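# Gripper fingers at different heights on a Panda cell in simulation

**Laimutė Mockus**

I look after the simulated copy of our Panda cell at Tevico. The arm stands on a dark table, and across a narrow gap there is a white cabinet with the things it has to pick: a bottle, a mug, a brush and two smaller items. Since I moved the project to the new scene file in May, the left finger sits a little lower than the right when the gripper hangs open.

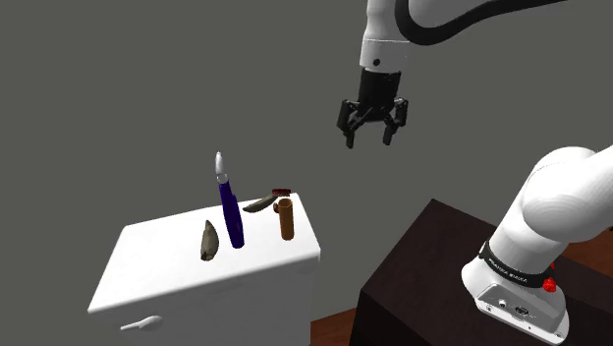
Grasps on the mug mostly work. The low items near the back of the cabinet are the problem, because one finger reaches the top before the other and the controller reads it as contact and stops. I re-imported the gripper and got the same result. I also set the joint damping back to the default — no change. Before I start editing mesh files, is there something simpler to check?

---

**Dennis Ondieki**

Probably just the camera. If it isn't square to the gripper, one finger will always look lower. Put it straight in front and look again. Also update your drivers.

---

**Eyvindur Overgaard**

Dennis could be right about the camera, so rule that out first, but you can do it with numbers. Print the world position of both fingertip frames with the wrist pointing straight down. On a good import the heights match. If they differ by more than 2 mm, go through this in order:

1. Open the arm description and find the fixed joint between the flange and the hand. Check all the rotation values, including the ones you think are zero. Ours had a small roll left over from an old tool.
2. Check the origin of each finger joint. They should have the same height above the hand.
3. Turn on the collision shapes and compare them with the visible ones. The contact stop uses the collision shapes, so a finger can look fine and still touch early.
4. Reload the scene and send the arm home before you test again. Saved states keep the old offsets.

For step 3, bring the view in close over the wrist. From far back you won't see a small gap between a finger and its collision shape.

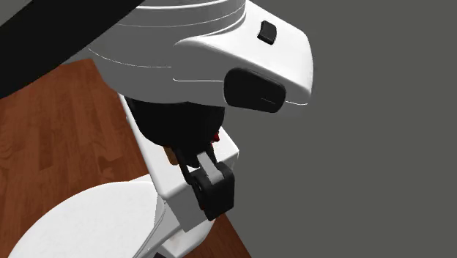 Turn the last joint through a half turn while you watch. If the low finger changes sides, the whole hand is tilted and you want step 1. If the same finger stays low, it's the finger joint, so step 2. I ran 10 test grasps after each change and wrote down the height where the contact stop came in.

In our file the bad value was on line 385, but yours will be somewhere else.

---

**Zdenka Popescu**

Same problem here, and it was step 1. One thing to add: if you use the Rikesix exporter, it writes the flange joint again every time you export — so fix it in the source file or it comes back.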